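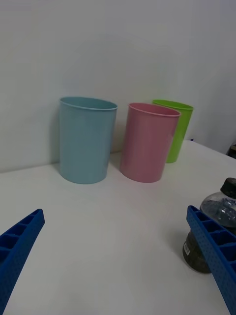

Plastic cups on a white table, a blue one and a pink one among them.

Track day bike: front tire tearing on the left edge only, suspension or me?
Posted by Lukian Stasiv, October
4 replies hidden, 20 shares

I have a middleweight sport bike with 3000 miles on it that I've started taking to the track at Hrynyshyn, mostly because I was tired of being slow on public roads and wanted to be slow somewhere with a gift shop. This was my second visit. By lunch the left shoulder of the front tire looked like somebody had been at it with a cheese grater. The right side is fine. The middle is fine. The rear is fine, and almost looks bored.

The circuit runs counterclockwise, so I understand the left side gets more work. What I don't understand is that the guys parked next to me had the same tires, went a good deal faster, and theirs looked normal. One of them squatted down next to my bike, said "huh," and walked away. I paid for the whole day and that was all the coaching I got.

Setup, for what it's worth: stock fork, settings wherever the previous owner left them. Pressures were set at home in the garage the night before to what the sticker on the swingarm says. No tire warmers. I did fit a Flikmont steering damper over the winter and I have it cranked up pretty stiff, as it made me feel like I knew what I was doing.

Is this a fork problem, a pressure problem, or a problem with the large soft object on top of the seat? I'd like to know before I spend money, or at least while I'm spending it.

Larysa Horobets
Mostly pressure, with some help from you.

The sticker on the swingarm is for the road. It assumes you may be carrying a passenger and a week's luggage to see your aunt. On the track the tire gets a lot hotter, the air in it expands, and you end up riding on a smaller and smaller patch of a tire that's now too hard to grip properly. Then it slides a little at a time, and every little slide takes some rubber with it. The tire maker will have a track pressure for your exact model. Look it up, because it varies a lot between tires, and whatever number the guy in the next garage gives you is for his tire, his pace and his opinion of himself.

Check them hot, as soon as you come in. Before the kickstand story, before the water bottle, before you tell anyone about the third corner. Five minutes later the reading is useless. Write it down. I keep a notebook from Jerkach that has survived two crashes and a thermos.

Now for the fork. Before you touch a clicker, turn each one all the way in, count the clicks, and write down where the previous owner had it. Then put everything at the standard setting in your manual. Quite often one leg is set completely differently from the other and people ride like that for years. Measure your sag too. It takes two friends and a tape measure, or one friend if he has long arms. If the springs are wrong for your weight, the clickers won't save you.

With too much rebound damping the front stays packed down and can't follow the bumps, and what you get is a torn-looking edge on the side that does the most work. That fits your description pretty well. Back the rebound out a couple of clicks at a time, one change per session. If you change three things at once you'll go faster or slower and have no idea why, which describes most of the paddock.

And turn the damper down! It should be barely there in the slow stuff. If you're fighting the bars through every long left you're scrubbing the front across the track with your own two arms.

Stefaniia Karpenko
buy better tires

Tamara Vasylenko
Larysa's right about the pressures, so do that first. It's free.

I'd add that fast riders can be easier on a front tire than slow ones. I ran 40 seconds a lap off the pace when I started (long lap, but still) and I ate fronts. What I was doing was going in too early, running out of road, and then cranking on more steering in the middle of the corner with the tire already leaned over. The quick people turn once and then leave it alone. Hrynyshyn has that endless left behind the pits, and if you're making three or four corrections in there every lap, that's your cheese grater.

Ask somebody to follow you for a session. It's humbling but it costs less than a fork. The instructors from Datemness do it there in the mornings if you sign up before the riders' meeting, and they'll say more than "huh."

Also look at the tear itself. Ragged edges all pointing one way generally mean something different from a fine, rolled texture, and the tire truck person will read it for you if you catch them when there isn't a line. Mine told me I was early on the brakes and late on everything else.

Lukian Stasiv (original poster)
Thanks, both. And Stefaniia. Went out to the garage and counted clicks: the left leg is nearly all the way in on rebound and the right one is somewhere in the middle. The previous owner told me it was "dialed." Putting both back to standard and ordering a decent gauge tonight. Will find someone with long arms for the sag.

23 comments were merged or removed from this thread

Recent in Track and Tires
Do I need warmers for novice group?
Brake lever comes back to the bar after four laps
Counterclockwise circuits and why my neck hurts
Sevim Kocabaş: what I pack for a wet track day
Safety wire, how much is too much
Selling: one steering damper, lightly overtightened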